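Household chore automation

From the Mumetti Encyclopedia of Everyday Machines

Household chore automation is the long-running effort to have a machine do the dishes, the laundry and the wiping down of things without a person standing behind it saying "no, the other one." The field has been five years from success for several decades.

Background

Single-purpose machines settled the easy part early. The dishwasher, the washing machine and the robot vacuum each do one job well, provided a human loads them, unloads them and picks the socks up first. What remained was the work between the machines, which is to say most of the work.

Dishwashing by hand became a favorite test because every kitchen has a sink and every sink has something in it. A bowl is slick, curved and often sitting against another bowl. Chopsticks and spoons are worse, being thin, shiny and hard to pick up off a flat counter. Engineers who had taught arms to weld car doors were humbled by cutlery.

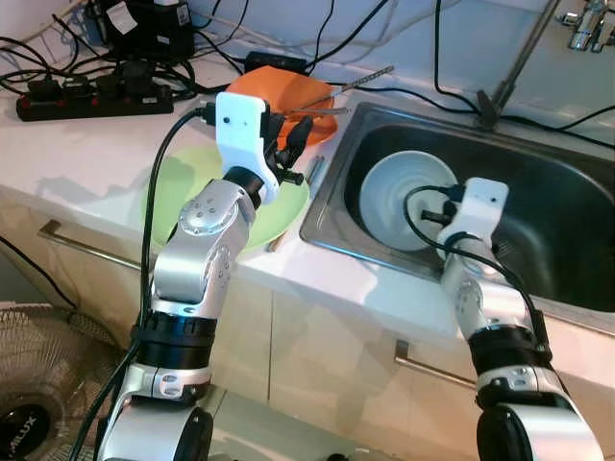
Two arms are generally considered the minimum, one to hold and one to scrub. Coordinating them is harder than it sounds. Early programs tended to treat the second arm as a rival, and the Dandance project spent most of an August keeping its left arm from taking plates away from its right.

Current state

The best-known trial is the Stivow kitchen test, in which a machine is given 200 dishes in mixed order and left alone with them. The top entry so far has cleared 51. Its builders described the result as encouraging. Kwesi Quaye, who ran the test, described it as a long Saturday.

Cabinets and drawers form a separate branch of study. A handle must be found, gripped and pulled along the path the hinge allows, and a small error means tugging at a door that has no intention of coming. The Van Wyk group recorded more than 1,000 attempts on a single cupboard before moving on to a second cupboard, where it began again.
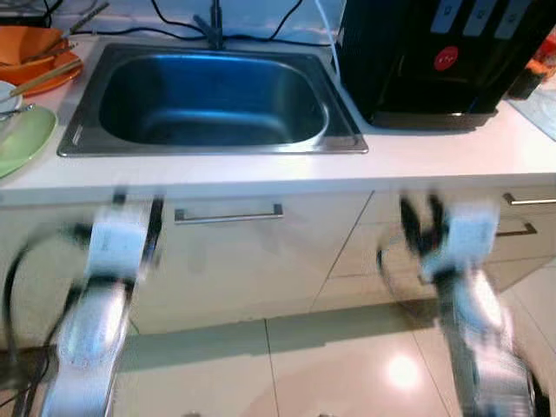

Glenys Hollis

Shop-floor chores

Workshops were expected to be simpler, as parts are all alike and stay where they are put. Sweeping up, sorting offcuts and emptying bins have nevertheless resisted full automation. Bins in particular are moved by people, who do not tell the robot.

Criticism

Skeptics note that a person can wash a bowl while talking on the phone. Supporters reply that the person would prefer not to wash it at all, a point on which both sides agree.

See also: Dishwasher; Gripper; Paper plate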